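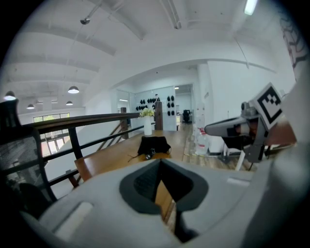
The mezzanine desk, with the railing and the stairs behind it.

Search tickets Enter a keyword or ticket number

Ticket 206: Desk on the mezzanine rocks and creaks
Category: Furniture and fittings
Status: Closed
Last updated: 8/30/20

Reported problem

The long desk on the mezzanine moves when anyone leans on it. You can feel it most at the end nearest the stairs. Typing is enough to set it off, and the water in the flower vase shakes. There is also a creak, which may be the desk or may be the floor. The desk is a Duveo and was put together in February by the fitters from Runberg. It was steady until we moved it closer to the railing.

First reply

Please check that all the feet touch the floor. Slide a sheet of paper under each one. If it goes under without catching, that foot needs winding down. Take anything breakable off the top before you start, and unplug whatever is on the desk.

Update from reporter

Did the paper test. It went straight under the back foot at the stair end and caught on the others. Wound that foot down until the paper caught. The rocking is better but has not gone. Still creaks.

Second reply

Two things to look at next.

The bolts under the top. The Duveo long desk has 14 of them and they work loose if the desk is dragged with the top on. Use the key that came with it. Go round once to nip them up, then round again to tighten. Don't use a power driver as it will strip the inserts.

The gap to the railing. Leave at least 50 mm between the back edge of the desk and the handrail. If the two are touching, any movement in one goes into the other and you will hear it. Lift the desk to move it, one person at each end.

Update from reporter

Four bolts were loose, all at the stair end. One was only in by a couple of turns. Tightened the lot. The desk was also touching the handrail at one point, so we lifted it forward and measured the gap. No rocking now. The creak has stopped at the desk but there is still a small one if you stand by the railing and shift your weight.

Third reply

That last creak sounds like a floorboard or one of the railing posts, so it is outside this ticket. Push each post gently at handrail height. If any of them moves, keep people away from that part of the railing and open a new ticket under Building, marked urgent. If they are all firm it can wait for the next routine visit by Kollár.

Update from reporter

Tried the posts, all firm. The creak is a board just in front of the railing. Have put it on the list for Kollár.

One more question. We would like to keep the vase on the desk. Is the top sealed? There was a faint ring when we lifted the vase off.

Fourth reply

The top is oiled, so standing water will mark it. Put a mat under the vase. For the ring, rub lightly along the grain with a fine pad, wipe off the dust and put on a thin coat of Brorkov oil. Leave it overnight before putting anything back.

Update from reporter

Ring has nearly gone after one coat. Mat ordered. Happy for this to be closed.

Closed by support. Check the bolts again in a month.

3 comments 0 shares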